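Oficina > Puestos de trabajo > Listas de revisión

Revisión de mesas y puestos — lista con comentarios

Planta Nonthorpe, sala de escritorios blancos. Fecha: 25/4/25
Revisa: Paraskevi Deligiannis

¡Qué gusto da volver a esta sala! Dejo la lista tal como la paso yo, con mis notas al lado, para que quien haga la siguiente ronda no empiece de cero.

1. Superficie del tablero. Conforme. Pasar la mano entera, también por la curva del borde delantero, que es donde se apoyan los antebrazos todo el día. Me encanta que las esquinas sean redondeadas.

2. Marcas. Queda una muy tenue hacia la mitad del tablero de la mesa 4. Probar con paño húmedo y jabón neutro; nada de estropajo, por favor.

3. Patas y bases. Conforme. Empujar la mesa desde una esquina y ver si baila. Si baila, se regula el pie — dos minutos de trabajo y se nota muchísimo.

4. Pegatina con el número. Legible. Las azules aguantan de maravilla.

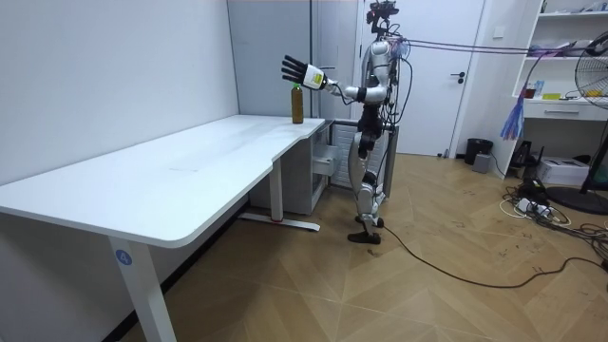
5. Botellas y líquidos. Con observación. Siempre de pie, con el tapón puesto y lejos del canto. En la mesa 4 la botella marrón de tapón verde está demasiado cerca del borde: hay que llevarla hacia el centro, o mejor aún, a una bandeja. Y etiqueta con el contenido, siempre, aunque lo conozcamos todos.

6. Cajonera móvil. Conforme. Debe quedar bajo el tablero y con los cajones cerrados. Abrir y cerrar cada uno hasta el tope.

7. Estantería metálica gris. Pendiente de comprobar el anclaje. Lo pesado, abajo.

8. Suelo. Conforme. La madera en espiga está preciosa y merece que la cuidemos: fieltros en lo que se arrastre y cualquier gota se seca en el momento.

9. Paso hacia la puerta. Repasar al cierre. El ancho mínimo que usamos es de 102 cm, medido con cinta, a ojo no vale.

Próxima ronda: antes de que acabe abril. Las hojas firmadas van a la carpeta Baluyot, en el estante de siempre.

Compartido 600 veces · 2 comentarios

Onel: ¡Muy útil lo de los fieltros! ¿Los pones también en las mesas o solo en las sillas?

Nakix: En nuestra sala añadimos una bandeja con reborde para las botellas y estamos encantados. Me copio el punto 9.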